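Mostcombe Shared Workshop: the arm build, your questions 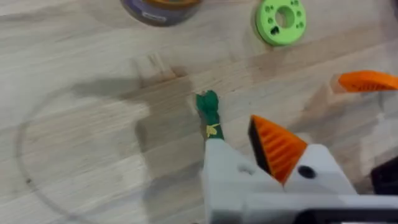 What did it cost?
So far, $687 in parts, plus a power supply we already had. The plan said less. Plans do. That figure leaves out filament and the first set of motors, which Larysa Stasiv bought herself and wants back.

Can I build one in a weekend?
I doubt it. Marwat's write-up says 18 hours. Ours has taken nearly 43, and a good chunk of that was wiring and re-printing brackets that cracked at the screw holes.

Will it do useful work?
Depends what you call useful. It can be taught to pick up a small thing and put it down elsewhere. I can do that too, and I don't need calibrating first. Svitlana reckons sorting hardware by November. I've put five dollars against.

Why printed parts?
They're cheap and we can change them the same night. They also flex, so don't believe any accuracy figure you read for an arm like this, including ours.

Does it learn on its own?
It copies what we show it. Move the table lamp and it may forget the lot.

Can I have the files?
Ask Ľubomír Šimko at the Plerneck bench. The gripper files are the current ones. The base files are old and the bearing seat is too tight, so sand it or wait.

Last updated July 14, 2022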